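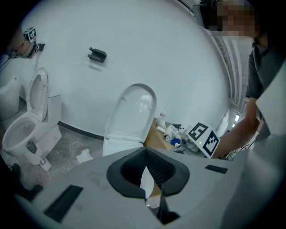 Two toilets by the curved wall, both lids up.

Which toilet for a curved wall, and how to clean the concrete floor?

Jussara Arruda
Hello all. We are making a small washroom with a curved white wall and a grey concrete floor. There are two white toilets in the room now, one of ordinary shape and one modern smart type with a long glossy lid. I must keep only one. My worry is the wall, because it bows outward and every guide I find speaks of a straight wall. How do I measure the distance for the raised lid? Also the floor looks dusty and has scuffs, and there is a black baseboard which I do not want to damage. The budget is 500 for everything, without the toilet. Thank you in advance.

Solange Camargo
Good day Jussara. I had the same kind of wall in October. Please do not measure from the middle of the wall only. Put the toilet in its place, raise the lid fully, and measure at the left corner, the right corner and the centre of the lid. The smallest number is the one that counts. I left 100 mm free behind mine and it is comfortable. For the smart type, check also where the electric cable will go before you decide, and ask an electrician about the socket.
For the floor: first vacuum, then wash with warm water and a mild soap. Acid cleaner is not good for concrete. Cover the baseboard with painter's tape. Pick up the loose things first, I see a piece of paper lying there. Scuffs can stay a little even after washing, mine did. When it is fully dry you can put a sealer. I used 5 litres of Orkasari, and it was too much for a small room.

Honorato
take the smart one, you will not regret. my cousin paid 797 for his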